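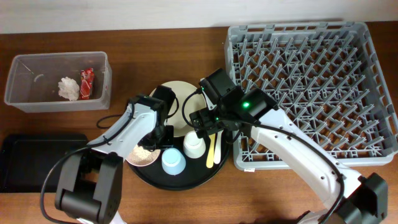 According to Jasper Postma, what families remember about Trelby is that lunch is eaten at one long table, teachers included, and that the older pupils serve the younger ones. He left the school many years ago and now sends his own daughter to us.

Trelby School is an independent day school for pupils aged 5 to 13. We have 98 children on the roll and teach in small mixed-age groups. The school was founded by Frans Vandenberghe, in two rooms above the Gumede bakery, and moved to its present building on Stilanach Road when the lease ended.
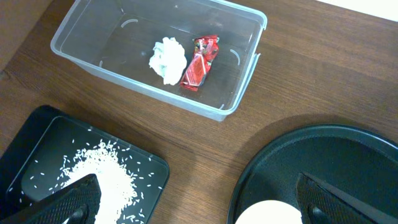 Home and Kitchen Studies Department

The department teaches cooking, household budgeting and care of the home to every year group. Younger pupils have one lesson a week; those in the top 2 years have a double lesson and plan a meal for their parents each February. Recipes, allergy notes and term menus are printed in Memo, the school newsletter.

Pupils are expected to bring an apron and a named box for food to be taken home. Ingredients are included in the fees. 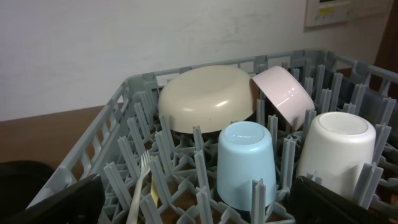
Page last changed: February

The teaching kitchen was paid for by former pupils and by a grant from the Gumede Fund. The school library, next door, holds 600 books on food and farming — many of them given by local families — and is open to parents until 4.30 pm in term time. 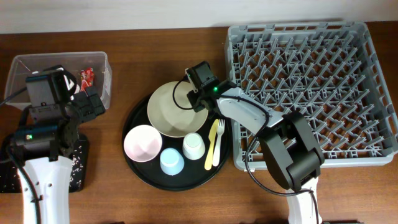
My son had never so much as boiled an egg before he joined, writes one parent, and he now makes soup for his grandmother without being asked.

Visits may be arranged through the school office. Places for the coming year are offered in order of application, and brothers and sisters of present pupils are considered first.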